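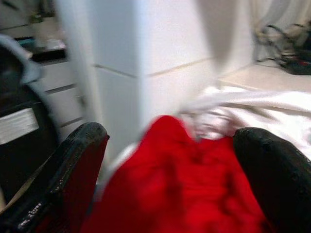
I finally have a laundry system, and I am so pleased with it that you're getting a whole post about it. If you came for the quilt update, that's coming in November, I promise!

Some background for newer readers. Our apartment is small, the washing machine is down two flights in the shared basement, and until this fall I had exactly one method: carry everything down, carry everything up, drop it on the bed, and move it to the chair at bedtime. Then back to the bed in the morning. I once moved the same stack of pillowcases back and forth for 8 days. The clothes were clean the whole time, they just never arrived anywhere.

What changed things was a weekend with my friend Lilla Szalai, who lives out in Corkulcombe with two kids, a very muddy dog and a linen closet I would happily live in. I asked her how she kept up and she looked at me like I'd asked how she kept up with brushing her teeth. She folds one color at a time. All the reds, then all the whites, then the blues, and so on until the basket is done. She doesn't sort by person or by type of thing, and she doesn't go hunting for the other sock until the end.

I thought it sounded a bit silly, to be truthful, but I tried it the night I got home and I have done it ever since. Your eye goes straight to the next piece! You're not standing there with a dish towel in one hand wondering whether to do the shirts first. I pull out everything red, fold it, push the pile aside, and then I'm on to the whites, and somewhere in there the tea has gone cold and the job is nearly finished.

The reds are my favorite part. I have a weakness for red cloth of any kind - napkins, bandannas, the big tablecloth from my aunt that only fits the table if you put both leaves in - and I used to wash it all separately out of pure fear. Everybody has a pink undershirt story. Mine involves a brand new set of white napkins and one bargain T-shirt, and we ate off pale pink for years. These days I wash anything new and red by itself in cold water three times, then press a damp white rag against a seam and hold it there for a minute. If the rag stays white, the red thing is allowed in with the others. If it doesn't, back it goes. The aunt tablecloth passed on the first try, which I put down to it being older than I am.

White cottons I fold last if they're big and first if they're small, and I can't give you a good reason for that. Sheets are a two-person job in this house. I know there are a hundred videos about the fitted sheet. I've watched a lot of them. I tuck the corners into each other, fold it in thirds, and put it at the bottom where the lumpy side doesn't show.

Now, drawers! I also gave up on stacking. Everything soft gets folded into a little packet and stood on its edge, like files, so I can see it all when I pull the drawer open. Shirts do well this way. Dish towels do very well. Thick sweaters do not, they slump over and take their neighbors with them, so they live flat on the closet shelf. I cut dividers from cereal boxes to hold the rows up and they've lasted far better than I expected, though the one in the sock drawer is getting tired.

One more thing I'd pass along is to fold at a height that suits you. I used to do it bent over the bed and my lower back had opinions. Standing at the kitchen table with the radio on, I can get through a full basket before the news comes around again. I also let things cool down completely after the dryer before I put them away, so the cotton doesn't pick up new creases in the drawer.

Things I still haven't solved:

Napkins that were square when I bought them and aren't square now.

Where the extra blanket goes. It has been in three places this month.

My husband's running shirts, which are so slippery that a folded one undoes itself if you walk past it.

If you have an answer for that last one, leave it in the comments, I'd love to hear it. Lilla says to roll them and put a rubber band around each one, and I may yet come around to that, but I'm going to try a shoebox first.

Quilt next time. The border is on and I've run out of the red thread again.

Posted 2022-10-30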